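The snack shelf at our place had reached the stage where opening the door counted as a contact sport. Half-eaten packets, every one of them closed with the traditional single fold, every one of them unfolded again by morning. Last November I threw out 26 of them and swore I'd become a jar person.

Jar people, I have learned, own matching sets. The big one at Brarevent runs to 119 dollars and comes with a bamboo rack I would have to dust. I bought 11 plain plastic ones from the clearance bin at Vindent instead — screw tops, no labels, no rack.
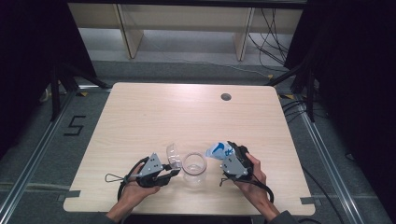

Lid off, packet standing by. The jar is the one you can barely see.

Clear plastic on a pale table has one drawback, and I've set a coffee mug down on it twice. Otherwise I'm fond of the things. The mouth is wide enough for a whole hand, so portion control is over.

What to do with the packets is still unsettled. Cooking times and best-by dates live on the wrapper, and I've started cutting those bits out and dropping them in with the food, where they look like litter. Next up is the rice, which comes in a sack from Jurnov and will need a bigger jar.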